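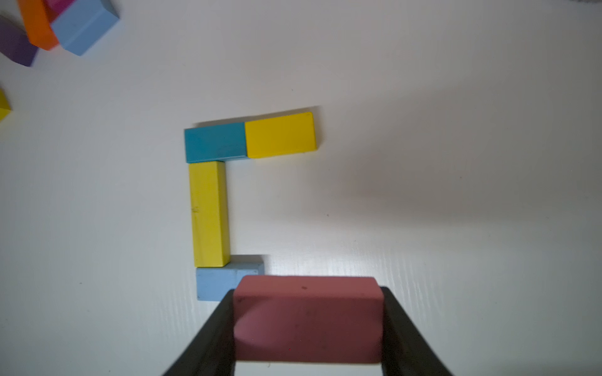 Minutes, vol. 5, page 138

Equipment planning meeting, 12th November

I said I'd write these up while I could still read my own handwriting, so forgive the bits that ramble. Main business was what we buy next for the arm bench and what has to wait.

Minutes of the September meeting
Agreed, with one correction: the quote from Goritz was without delivery, and I'd written it down as with. Sorry, all!

Where we've got to with the blocks
I gave a quick round-up of the pick-and-place work. We're still on the coloured wooden blocks, with the arm picking one up and holding it over the white table next to the ones already laid out. I like the blocks very much (cheap, bright, easy to replace) and I'd happily stay on them until spring. Others want to move to odd-shaped parts sooner. We went back and forth on this for longer than the agenda allowed and left it that blocks carry on until the new fingers arrive, whenever that is.

Gripper fingers
Two offers on the table. Grimen will do a set of plain replacement fingers and can send them straight away. Goritz would make us a softer pair to our own drawing, but it's a wait of 60 days and they want the drawing signed off first, which means one of us has to finish it. I was all for Goritz, then I heard the delivery charge and went rather quiet. Agreed to order the Grimen set now and ask Goritz to hold their price. The drawing is mine to do, I know, I know.

Second arm
The big one. Andis have offered us an ex-demo arm and we all got a bit excited, me included. Trouble is that the price doesn't cover the stand, the controller cable or the training day, and by the time we'd added those up it was well past what's left this year. Somebody asked whether we could hire instead. Andis do hire, but only by the quarter, and we'd be paying through the Christmas shutdown for an arm sitting under a sheet. Not keen. Agreed to put the purchase into next year's bid and to ask Andis in writing what the warranty covers on ex-demo kit.

Wrist camera
Negash have told us our present model is being dropped from their list. It works fine and I don't want to change it, but I'd feel happier with a spare in the cupboard before they sell out. Agreed, one spare, and the mounting plate to go with it.

Money
We have some £2,000 left in small equipment. The fingers and the spare camera both come out of that, and I was asked to keep whatever remains for cables and fuses, as we always run out in the new year and then everyone borrows from the other bench and forgets to put them back (yes, me too). Nothing else to be bought from this pot without asking the meeting.

The table
Short item. The white top is all right for now but it does catch the light, and a matt sheet to lay over it would be worth a try. I've got an offcut at home that may be big enough. No cost, so no vote.

Things to do
Order fingers from Grimen: me.
Finish drawing and send to Goritz: me again.
Write to Andis about the warranty: whoever looks after the bid.
Order spare camera and plate from Negash: stores.
Bring in the offcut: me, if it fits in the car.

Any other business
The kettle. Carried over.

Next meeting to be fixed once we've heard back from Andis.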